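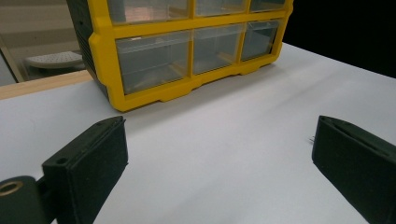
Where do you take metal off a steel reed to bring the pitch up?
Near the tip. A few light strokes there make the free end lighter and it vibrates faster. Taking metal off near the rivet does the opposite and lets the pitch drop.

March, workshop notes, Cattaneo accordion, serial 704

Got the treble side open at last and what a lovely thing it is in there! The reed blocks are spruce or something very like it, and the joints are still tight. Whoever built this one cared about the parts the player never sees. The wax is another story. It has gone the color of old toffee, and along the second block it has cracked right through beside the lower notes. I could lift one plate out with my fingernail, so I did, and then felt bad about it.

Played everything before touching anything and wrote down how each note speaks on push and on pull. Very glad I did. The low G was slow to start on the push and fine on the pull, and if I'd gone straight in with the file I would have been tuning a leak. Pressed the plate down with a thumb and tried it again – quick as you like. So that note is wax and nothing else.

Wax: beeswax and rosin, same recipe as the Trosmont job, melted in the small double pot. The Nusumari beeswax smells wonderful but it's softer than the last lot, so I put in a little more rosin and tested a drip on scrap. First drip was too brittle and snapped when I bent it. Second was good, it bent a bit and then tore. Left the pot 30 minutes on the lowest heat and skimmed off the specks. Keep it well under smoking, please, whoever uses the pot next.
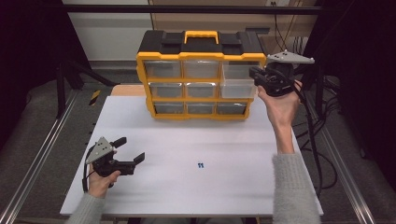 Do the leathers have to come off before the block is rewaxed?
Any that are curled or stiff should come off first, while the plates are out and you can reach both sides. The flat, supple ones can stay where they are.

The old leathers were a treat to look at, actual thin kid by the feel of it, with the maker's pencil marks still on the wood beside them. Most lie flat. The long ones at the bottom have curled up like wood shavings, and you can hear them slap shut a moment after the note starts. Replacing those from the Skilla sheet, cut with the grain running lengthwise, glued only at the rivet end. I tried gluing a bit farther along on a scrap plate to see what would happen and it choked the note on a soft pull. Good to know!

Two reeds have rust freckles. Cleaned them with the glass fiber pen, always stroking from the rivet out toward the tip, with a brass shim slipped underneath so the reed can't be pushed down into the slot. Pitch came up a hair on both once the rust was gone. Didn't file either. I want the whole block waxed and back in the box before I trust any reading, as the bench bellows always gives me a slightly different pitch from the instrument itself.

The musette is the bit I'm really looking forward to. It has a slow, wide, sweet beat in the middle octave and a nervous flutter at the top, and my guess is that somebody tuned the upper end by ear in a hurry. I'd like to keep the middle exactly as it is and bring the top down to match. Need to chart the beats note by note first.

Still to do: wax the rest of block two, find the thin pins for the longest leathers, order more kid from Skilla, check the pallet felts while the grille is off. The top C button sticks as well. Haven't looked at why.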